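The Slow Art of Lending to Small Firms

There is a drawer in the Tollwood office, second from the top, where the old loan agreements live. Most of them run to 3 pages, typed, with a signature at the bottom and very often the ring of a teacup somewhere near it. The newer ones fill a lever-arch file apiece. I spent a happy morning going from one to the other (I was offered biscuits, which always helps) and came away with more sympathy for both sides of the desk than I had expected.

The finance side of the law has a reputation for being dry, and I suppose it has earned it. But a loan to a small business is a very human thing when you sit down and look at it. Somebody wants to buy the unit next door, or replace an ageing van, or get through January without lying awake. Somebody else has the money and would quite like to see it again. The lawyers stand between the two and try to write down what everyone will do if things go well, and then, at much greater length, what they will do if things go badly.

Take Zoveo, a maker of shop fittings in Irnberg with 62 people on the payroll. When the firm went looking for a new lending facility last year, it had never borrowed from more than one bank at a time. The directors thought the whole business would be settled in a month. They ended up with two lenders, an agreement between those lenders about who would be paid first, and a list of promises — covenants, as they are called — which the finance manager kept pinned above her desk until the paper went yellow.

It was the covenants that caused the trouble. One of them asked for a full set of management accounts every quarter, within so many days, and the firm was late with the very first set. Nothing was wrong with the figures. The bookkeeper had been on holiday. Even so, a late set of accounts was a default on paper, and a few rather stiff letters went back and forth before the bank agreed to let it pass.

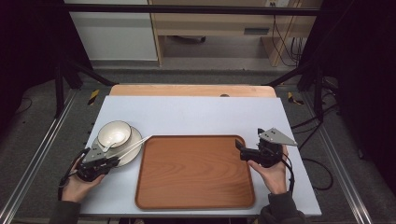 Hafþór Ásgeirsdóttir thinks most of this could be headed off by a single long meeting before anybody signs, with the person who will really be doing the paperwork sitting in the room. Directors nod at a deadline, runs the argument, and then hand it to someone who has never seen the document. A few extra days written in at the start cost the lender very little, and asking for them afterwards can mean a fee.

I put this to a partner at a firm in Lund, who agreed with nearly all of it but wanted to add a word for the banks. A lender with 1,000 small borrowers on its books can't ring each of them up for a chat, she said, and the reporting dates are often the only early sign it gets that a customer is struggling. She has seen firms saved by a covenant that went off in good time, while there was still stock in the warehouse and somebody willing to talk. She has also seen an agreement with 698 numbered clauses for the purchase of a bakery, and she did not defend that one.

If you are about to borrow, then, her advice is to ask for the definitions first and read them with a pencil. "Profit" in a loan agreement may not be the profit your accountant talks about, and "group" may take in the little company your brother-in-law set up and forgot. Ask, too, what happens if you want to pay the money back early, which many people never think of when they are busy trying to get hold of it.

Zoveo has been on time with its accounts ever since. The finance manager has printed a fresh copy of the list, and the bookkeeper now takes her holiday a fortnight later.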